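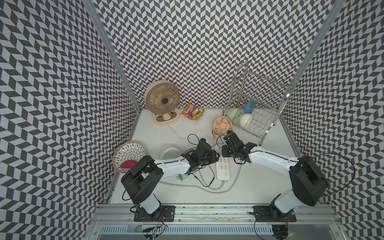

Every home has things in it that need electricity, and every one of those things has to get it from somewhere. A lamp, a phone charger, a toaster and a fan all need to be joined to the supply in the wall before they will do anything. Often the outlet is in the wrong place, or there are more plugs than holes to put them in. A power strip helps with both problems. A desk fan with a cartoon face on its base still has an ordinary white power cord running out of it, and a white power strip on the table top is the kind of thing that cord is made to plug into. This explainer is about the fan, the cord and the strip, and what each one does.

## What is electricity doing in a cord?

Electricity in a cord is the movement of very tiny bits of matter called electrons. They are much too small to see, even with a school microscope. Electrons are in everything, including you, but in metals such as copper they can move from place to place easily. That is why the inside of a power cord is made of copper wire.

The outside of the cord is made of plastic or rubber. Electrons do not move easily through these, so the electricity stays in the metal. A material that lets electricity through is called a **conductor**. A material that does not is called an **insulator**. A power cord is a conductor wrapped in an insulator.

If you could cut a new, unused cord open and look at the end, you would find at least two separate wires inside, each in its own plastic coat. (Do not cut one open yourself. Ask an adult if there is an old one that is being thrown away.) Electricity needs a path to the fan and a path back again. The whole loop is called a **circuit**. If there is a gap anywhere in the loop, everything stops.

A switch is a gap that you can open and close. When you turn a fan off, you are making a gap in the circuit. When you turn it on, you are closing the gap.

## What is inside a power strip?

A power strip looks like a box with holes in it, and the inside is simpler than you might expect. Long strips of metal run from one end to the other, underneath the holes. When you push in a plug, the metal prongs slide between the springy edges of these strips and are held there. Every outlet on the power strip touches the same long pieces of metal, so every outlet gets electricity at the same time.

Many power strips also have:

- a switch, which turns all the outlets on or off together
- a small light that shows when the strip is on
- a circuit breaker, which cuts off the electricity if too much is being used

A power strip does not make any electricity, and it does not make more of it. It shares out what comes from one outlet in the wall. This matters a lot, as you will see in the part about safety.

## How does a fan work?

In the middle of a fan is a motor. Inside the motor are coils of wire. When electricity goes through a coil of wire, the coil becomes a magnet. When the electricity stops, it is no longer a magnet. This kind is called an **electromagnet**.

You may have played with two magnets and felt them push apart or pull together. The motor in a fan uses the same pushing and pulling. The magnets push and pull on a part that is free to turn, and they keep changing so that the part never gets to stop in one spot. It goes around and around. The blades are fastened to it, so they go around too.

Fan blades are tilted. If they were flat, like a plate, they would slip through the air and hardly move any of it. Because they are tilted, each blade scoops air from behind the fan and pushes it out in front. Hold your hand behind a running fan, well back from it, and you can feel air being pulled in. Then hold it in front and feel the air coming out.

The round cover over the blades is called the grille. It has gaps that let air through but are meant to keep fingers out. Small fingers, pencils and hair ribbons can still fit through the gaps on some fans, so keep them away.

## Does a fan make the air colder?

No. A fan moves air, but it does not cool it. If you put a thermometer in a closed room and left a fan running, the thermometer would not go down. It might go up a tiny bit, because the motor gets warm.

So why do you feel cooler? There are two reasons.

Your body warms the air right next to your skin. If the air is still, that warm layer stays there like a thin blanket. A fan blows it away and brings other air in its place.

The second reason is sweat. When sweat dries, it turns from a liquid into a gas and floats off into the air. This is called **evaporation**, and it takes heat away from your skin. Moving air makes sweat dry faster, so you lose heat faster.

Bowls standing in a dish rack lose their water the same way. Water on a bowl evaporates into the air, and it goes more quickly if the air is moving. A rack helps by holding the bowls up so that drops can run off and air can reach more of each bowl.

## Something to try: which dries first?

You will need two small bowls of the same kind, a spoon, some water, a clock and a fan. Ask an adult to set up the fan.

1. Put one spoonful of water in each bowl. Tip each bowl gently so the water spreads out over the bottom.
2. Put the first bowl in front of the fan. Leave plenty of space between them, so that no water can get near the fan or its plug.
3. Put the second bowl in a part of the room where there is no breeze.
4. Turn on the fan and write down the time.
5. Look at both bowls every half hour and write down what you see.

Before you start, write down which bowl you think will be dry first. The children in the science club at Nillell School tried this in March. The bowl in front of their fan was dry in 238 minutes, and the bowl in the corner was dry in 358 minutes. Your times will be different. They depend on how much water is in your spoon, how warm the room is, and how damp the air is already.

You can try it again with something changed. Use a wide plate in place of one of the bowls, or put one bowl on a sunny windowsill. Change just one thing each time. If you change two, you will not know which of them made the difference.

## How much electricity does it use?

The amount of electricity a thing uses each second is its **power**, and power is measured in **watts**. Look on the bottom or back of something electric when it is unplugged and you may find a label with a number and the letter W after it.

Things that make heat need the most watts. A toaster, a kettle, a hair dryer and a room heater are all big users. Things that make light, sound or a breeze usually need much less. A small desk fan can run for a long time on the electricity a heater uses in a few minutes.

A power strip has a limit, and so does the outlet it is plugged into. A fan, a lamp and a phone charger together are usually well under it. A heater and a kettle together may go over it. Wires that carry too much electricity get hot – hot enough to melt their plastic coats or start a fire. The circuit breaker is there to stop this, but it is better not to need it.

## Staying safe

Electricity from the wall is strong enough to kill a person. These rules are for everyone, grown-ups included.

- Never plug one power strip into another one.
- Never plug a heater into a power strip. It goes straight into the wall.
- Keep water and wet hands away from plugs, cords and strips.
- Hold the plug when you pull it out. Pulling on the cord can break the wires inside.
- Do not put a strip or a cord under a rug. It can get hot there, and you will not see if it is damaged.
- Tell an adult if a cord is cracked, if a plug feels hot, or if you smell burning.
- Put nothing into an outlet except a plug.

Cords should lie where people will not trip over them, too. A cord that hangs over the edge of a table can be caught by an arm or a chair, and then whatever is on the end of it comes down.

## Words to know

**Circuit:** a complete loop that electricity can go around.

**Conductor:** a material that lets electricity through easily.

**Electromagnet:** a magnet that works when electricity is going through it.

**Evaporation:** when a liquid turns into a gas and goes into the air.

**Insulator:** a material that does not let electricity through easily.

**Watt:** the unit used to measure power.

*From the Rowbotham Home Science sheets, number 11. November 2019.*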